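Drawer runners keep unlocking under load, full extension side-mount

Posted in Furniture and Fittings by Carolina Matos, January

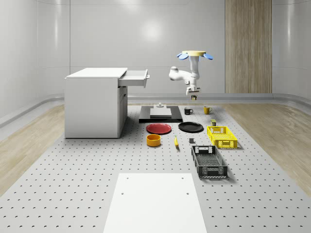
White cabinet, drawer fully open to the right.

I have a white desk-height cabinet with one shallow drawer at the top and a door below it. The drawer is on side-mounted ball bearing runners, full extension, 398 mm closed length. The runners are marked Louro on the inner member and nothing else that I can read. I keep drill bits, taps and a few small reamers in the drawer, so it carries more weight than a pencil drawer would.

The problem: when the drawer is pulled all the way out, the left runner lets go of its disconnect lever and the drawer drops at the front left corner by a few millimeters. It does not fall out. If I push it back in, the lever clicks again and it closes, but with a rough spot near the end of travel. The right runner holds every time.

What I have done so far:
Cleaned both runners with mineral spirits and a brush.
Checked that the cabinet members are level front to back. They are.
Swapped the drawer members left to right. The fault stayed on the left side.
Weighed the contents. Up to 11 kg depending on what is in there.

I would like to know whether this is a worn runner or an alignment fault, and whether a 400 mm runner from another maker will fit the same holes. The cabinet sides are 18 mm board. The drawer box is 12 mm. I would prefer not to drill new holes in the cabinet side as there is already one set of filled holes next to the current ones.

Turnby
Accepted by the poster

The swap test tells you most of it. If you moved the drawer members and the fault stayed on the left, the drawer members are fine. What remains is the left cabinet member or the gap on that side.

Measure the gap first. Side-mount runners of this kind want 12.7 mm (half an inch) per side, with a tolerance of plus 0.8 and minus nothing. Measure the inside width of the cabinet in 4 places: front and back, level with the runner, then front and back again 150 mm lower. Measure the outside width of the drawer box at the front and back. Subtract and halve.

If the opening is wider at the front than at the back, the members spread apart as the drawer comes out and the lever loses its engagement. It shows up on one side only when that side panel has bowed. A tall side panel with a door hung on it can move over time, especially if the bottom rail is only stapled.

To correct a wide gap, put a shim behind the front screw of the cabinet member. Thin card from a cereal box is about 0.5 mm. Start with one layer, refit, pull the drawer out with the full load and look at the lever. Add a second layer only if needed. Do not shim the back screw unless your measurements say the back is wide too.

The rough spot near the end is most likely the ball cage out of position. With the drawer out, slide the cage in the cabinet member fully forward by hand until it meets the stop, then refit. If you refit with the cage halfway back, the drawer member pushes it and can damage the end ball. Look for a dent in the track at that point. A dent you can feel with a fingernail means a new pair.

On fit: 398 and 400 are usually the same nominal size. The hole pattern is another matter. The front hole is commonly 37 mm from the front edge, but the second and third vary by maker. Lay the new one against the old one before you unscrew anything.

Erkon

just buy new ones they are cheap. I had Marno runners in a filing unit and they did 1,000 openings easy before any trouble. also 11 kg is a lot for a shallow drawer, put the reamers somewhere else

Carolina Matos

Measured as suggested. Front gap on the left is 14.1 mm, back is 12.9. Right side is 12.8 at both ends. Two layers of card behind the front screw and the lever now holds with the full load. The cage was out of position as well. There is a slight mark in the track but I cannot feel it with a nail, so I have left the runner in. The bottom rail is stapled and I will glue and screw it when I have the door off.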